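4. Politeness in the Kitchen Notices

Our corpus contains 300 notices taped up in shared office kitchens at Hirano and Skesholm, transcribed with their original spelling and, where it could be managed, their original rage. This section deals with the word "please," which appears far more often than the tone around it would justify. 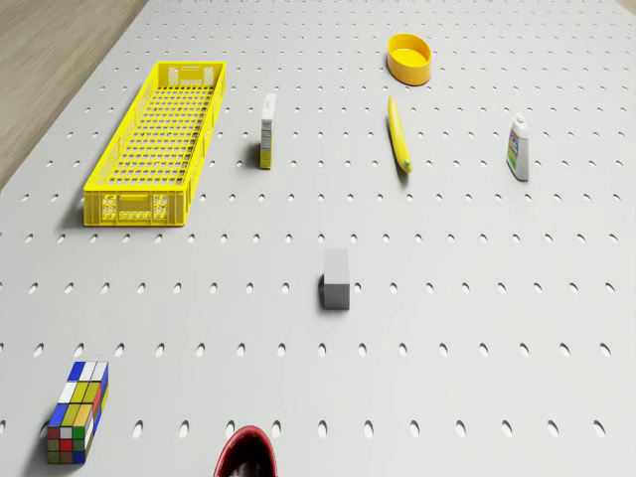

Kazue Katayama

We coded each notice for its opening, its request, and its threat, if any. Openings gave us little trouble. Most writers address "everyone," although the complaint is plainly meant for one person and the whole floor knows which. Requests were harder. "Please remember that the fridge is shared" is a statement by its grammar, a request by its position on the fridge, and an accusation to whoever drank the milk.

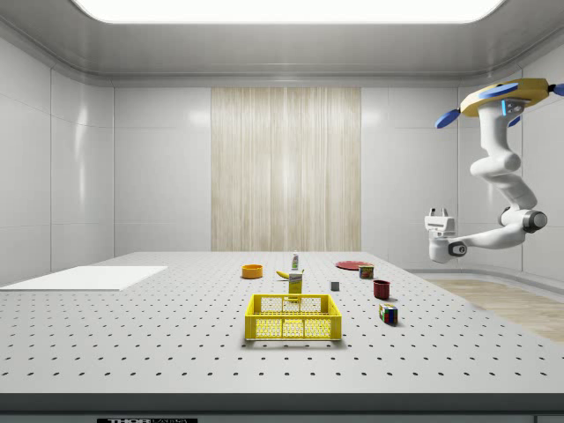 The Skesholm writers favor a second "please" near the end, usually underlined. Earlier work on the Drirkovham letters treats repetition of this kind as softening. Our raters disagreed, and one asked to be excused from reading any more about spoons. We therefore scored the first and second "please" separately, on a scale running from courteous to barely contained. Capital letters moved the score up, as did the phrase "your mother." Smiley faces also moved it up, which surprised only the authors.
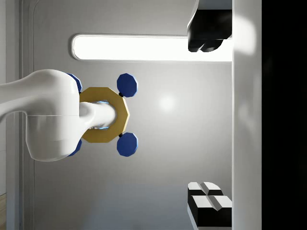

Figure 3. Gold octagonal ring and dark blue pads at the end of a white arm segment (rendered).

Replies written on the notices in a different hand were kept as separate entries. They are shorter than the originals, and three of them are drawings.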